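Canned fruit

From the Lemside Household Encyclopedia

Canned fruit is fruit sealed in a closed container and heated so it keeps. Usually sold in syrup, juice or plain water. See also: Jam, Bottling, Dried fruit. 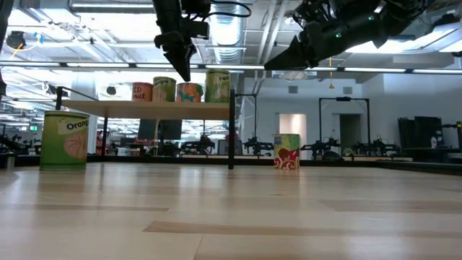
Grew out of bottling in glass, early 1800s, France. Tin-plated cans came soon after, in England. First cans were made by hand and slow to fill. Opened with a chisel or whatever was around; proper can openers came decades later.

Process

Fruit is sorted, washed, peeled if needed. Peaches often get a lye bath to loosen the skin, then a rinse. Packed, topped with hot liquid, sealed, heated. Most fruit is acidic enough for boiling water, 100 degrees C at sea level. Longer times at altitude. Figs and some pears are borderline and usualy get lemon juice or citric acid.

Citrus

Mandarin segments are the common one. Membranes come off in a weak acid bath, then a weak alkali one. Whole oranges rarely canned, the pith turns bitter.

Syrup

Light, heavy, extra heavy. Depends on sugar content, rules differ by country. Juice packs got popular in the 1970s and 80s.

Storage

Cool, dry shelf. Acidic fruit is best within 18 months or so, color and texture go first. Throw out swollen or leaking cans, dont taste. Once open, move leftovers to a covered dish, refrigerate at 4 degrees C or below, use within a few days.

Section on home canning needs sources. Last edit: K. Trnka, Friday.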